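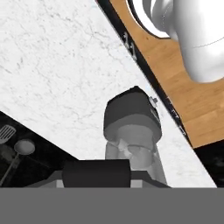 Pranab Munasinghe
Cell maintainer, Gradden

README: Gradden sim kitchen cell, wrist view

Last checked 2 July 2021

Covers setup and upkeep of the simulated gripper cell. The renders use a marble counter and bright, even light, so I don't trust them for exposure tuning.

Reload the Clokby gripper model every 4,000 steps. Voicu says drift stays small past that. I have seen no log showing it.

Config 106 replaces the June one. Redo the wrist camera offset after any change to the plates.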